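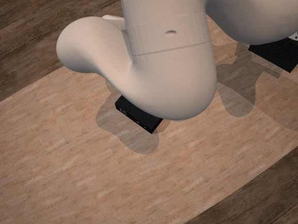

Sistgate forum > Arms and grippers > Two controllers, same arm, which would you keep?

pogmoor_dan
Posted 2 April 2019

Right, I've spent far too many evenings on this. I'm running the same arm in sim with the Plurum controller and then with Tôn, same start pose, same overhead camera, and I can't decide between them. Plurum is lovely and smooth but it dawdles when it gets low. Tôn gets there quicker, and then has a little wobble that drives me up the wall. I did 6 runs on each and I'd call it a draw. Anyone been through this?

wirebasket
Six is nothing! I left mine going over a long weekend and got 1,756 runs out of it, and Plurum came out ahead by a mile. The wobble is the gains, by the way. The defaults are daft.

pogmoor_dan
Which gains though? I've halved the damping already and it got worse. Here's another one from the overhead view, my camera's a bit close I know.

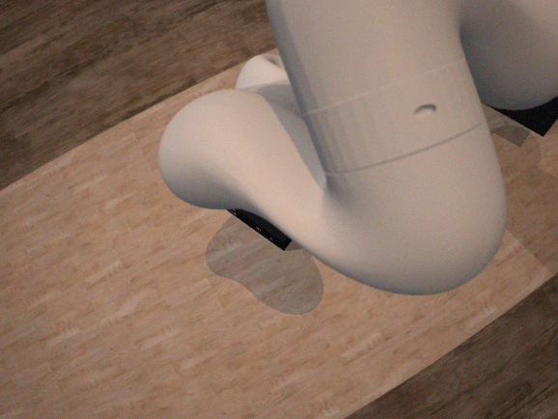
Overhead cam, arm down low over the black box

Rawiri Cosgrove
You halved it? Put it back up, mate, you want more damping, and then bring the stiffness down a touch. I don't agree with wirebasket about Plurum either. We had both at Hultville last July and went with Tôn, because the slow approach on Plurum was costing us 2 seconds a go and that adds up fast.

wirebasket
Two seconds in sim is neither here nor there. I'd sooner have slow and steady than be chasing a wobble all night.

Rawiri Cosgrove
Fine if you're never putting it on a real arm!

mintcake
Can I just moan about the camera? From straight up there the arm hides most of the box, so how are you judging where the fingers are going? I'd stick a second one down at the side, level with the table top, before touching any gains. I wasted a week tuning something that was just a bad viewpoint.

pogmoor_dan
Fair point, I've been going by the shadow half the time (don't laugh). OK, side camera first, then damping back up, then 5 more runs on each.

wirebasket
Fifty more.

pogmoor_dan
Five, and I'll post the logs. My laptop already sounds like a hairdryer.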